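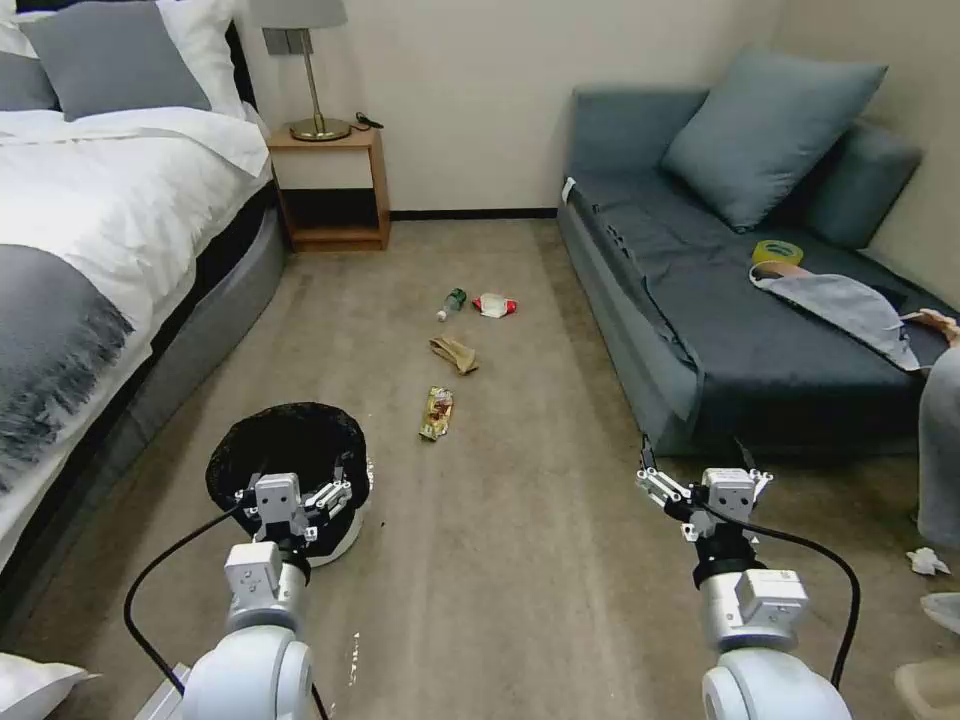
Surely the guests could pick up after themselves, was the view of one reader from Pant when we asked what people thought of hotel housekeeping. The head of rooms at a guest house in Disbridge has heard that before, and asked us not to print a name before answering it.

"They could. Some do. You can't run a floor on it."

I went in doubtful. The house promises a room turned round in 60 minutes, sofa bed included, and I have stayed in enough places to know what gets missed. Does anyone really look at the carpet?

"It's the first job," I was told. "Rubbish up, then beds, then surfaces. If you make the bed first you end up kicking a bottle under it."

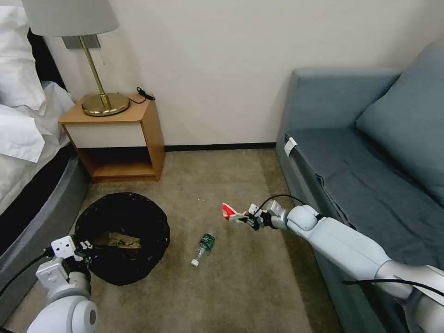

The order was changed last September, after complaints. Before that each cleaner did as they liked. I asked whether complaints had fallen and got a shrug. "A bit. People complain about the tea instead."

Most of what guests leave is packaging: drinks bottles, snack wrappers, paper bags from the bakery. The house tried a sorting scheme from a firm called Prultura, with 3 bins to a room, and dropped it. "Lovely leaflet. Guests put everything in the nearest one." 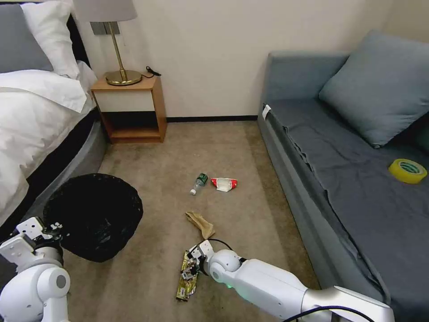 So it is one bin again, and the bottles are taken out downstairs. I wondered how many of them really are. "Most, on a good day. I won't tell you all of them."

That was the most convincing thing I heard all morning. I was less taken with the claim that pale carpet is easier to keep, as it shows every crumb. It also shows every coffee. The last one was by Brotell and was replaced after two years, which the head of rooms put down to "suitcases, mainly".

And the sofa covers? Washed when they need it. Who decides? "I do." I would have liked a firmer answer.

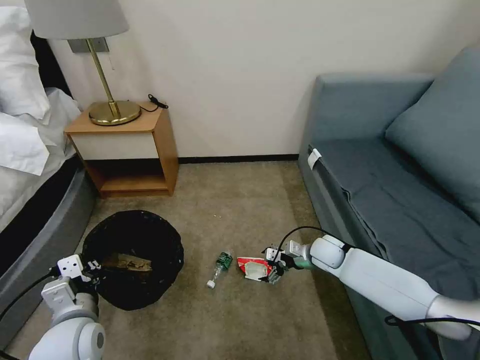

Housekeeping and Rooms Team

The bedside lamp, I learned, gets wiped last, base included, with a dry cloth. Fingerprints on brass bring more remarks than dust does.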